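The Case for Keeping the Long Table

Opinion
May 6, 2018

The Galtdale Public Library has proposed to remove the long table from its ground floor reading room and to install individual study carrels in its place. The proposal is modest in cost and was presented with care. It should nevertheless be declined, and the reasons deserve a fuller hearing than the time set aside for public comment allowed.

The argument for the carrels rests on a survey of library users. Of 838 cards returned, 300 asked for more quiet places to work. That is a substantial number, and the library is right to take it seriously. Students in Galtdale do not all have a desk at home. People preparing for licensing tests need to spread out their papers and be left alone. A library that ignored such requests would be failing in its duty.

The survey did not ask, however, whether anyone wished the table to be taken away. It asked what users would like to have. Most people, when asked what they would like, will name something they lack. Few will think to defend a thing they already use every week. To read a request for quiet as a vote against the table is to answer a question that was never put.

A shared table in a public room does a particular kind of work. It allows a person to be in company without having to arrange it. A retired machinist may read the newspaper across from a mother filling out a school form, and neither owes the other a word. If one of them does speak, to ask for a pen or to remark on the rain, the exchange is small and may end there. Towns are held together to a large degree by exchanges of this size. They cannot be scheduled, and they do not take place between people seated in separate booths.

Galtdale once had several rooms of this kind. The lunch counter at the Grilladier closed when the building was sold, and the restaurant that replaced it seats its guests in parties. The waiting room at the old Dantas bus depot, with its back-to-back benches, is now a parking structure. The Gristen Mill canteen, which for many years was open at noon to anyone who cared to walk in, went with the mill itself. Each of these losses had its own cause, and in each case the owners were within their rights. The effect on the town has been cumulative all the same. A resident who lives alone and does not attend a church or belong to a lodge has very few places left in which to sit down at a table with other people free of charge.

Homes cannot be expected to make up the difference. The family table remains an important institution, and much good advice has been written about preserving it. But a household decides who sits at its table, as it should. One must be invited. The guest brings something, stays a suitable length of time, and is expected to return the favor. Many older residents have stopped inviting others because the effort of cooking and cleaning has become too great, and having stopped inviting, they are no longer invited.

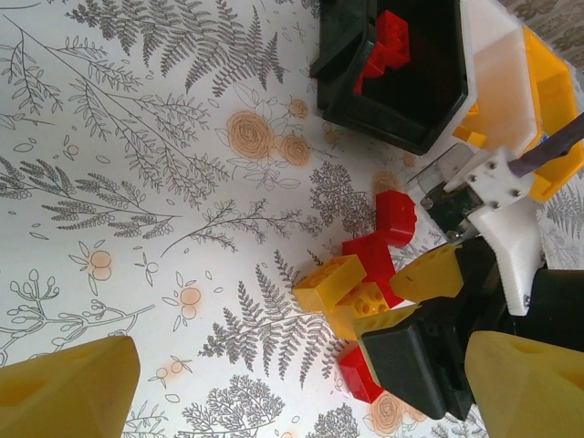
A public table asks for none of this. It requires no host and creates no debt. A person may come for ten minutes or for an afternoon, on a good day or a bad one, in work clothes or in a suit. The library's own rules state that no one need give a reason for being in the building during open hours. That sentence was written long before the present discussion, and it remains one of the better sentences in the town's public documents.

It has been said that the table is noisy. The complaint has some merit. Tutoring groups meet there in the late afternoon, and the room has a hard floor and a high ceiling. Yet the remedy for noise is to give quiet its own place. The library has a second floor, where the bound periodicals are kept, and where the shelves along the north wall have been half empty since the collection was moved to storage. Fourteen carrels are proposed. By the library's own floor plan, 14 carrels could stand along that wall without the loss of a single shelf now in use. The plan shows an elevator opening directly onto this area, so access need not be a difficulty.

The objection raised to the second floor is one of supervision. There is no desk upstairs, and staff cannot see the whole room from the stairs. This is a fair concern and should not be brushed aside. It is, however, a matter of staffing hours, and the town has dealt with such matters before. When the children's room was extended, a part-time post was created for the afternoons, and the cost was met within the ordinary budget. A similar post for the evening hours from October through the spring, when demand for study space is highest, would meet most of the need.

It has also been said that the table is underused in the mornings. Here one must be careful about what is being measured. A carrel is full when one person is in it. A long table with four people at it may look empty to someone counting chairs, though it is serving its purpose rather well. If public rooms are to be judged only by the share of seats taken, then the courthouse lawn, the bandstand, and most of the town's sidewalks are failures, and no one has yet suggested that they be removed.

There remains the question of cost. The carrels have been offered at a price of $167 each, and the sum would be the same on either floor. Removing the table would carry a further charge, as it was built in the room and cannot be taken through the doors in one piece. It would have to be cut. The proposal mentions this in a footnote. Residents who have read or dozed at that table over the years might reasonably have expected to find it in the main text.

None of what is written here is meant as a criticism of the library's staff, who have kept the building open and in good order through several lean years. They were asked to respond to a survey and they did so promptly. The fault, if there is one, lies in the habit of treating every public space as a collection of separate services to be delivered to separate persons. A reading room does deliver services. It is also one of the few indoor places in which residents of Galtdale may see one another on equal terms, and a budget has no line for that.

The library board should approve the purchase of the carrels, direct that they be placed on the second floor, and provide for evening supervision there on a trial basis. It should leave the long table where it stands. If after a full year the upstairs carrels are found to be unsuitable, they can be moved in a morning by two people with a hand truck. The table, once cut, cannot be put back, and the board should give that fact its proper weight when it votes.

Written comments on the proposal may still be left at the circulation desk, and they will be attached to the minutes.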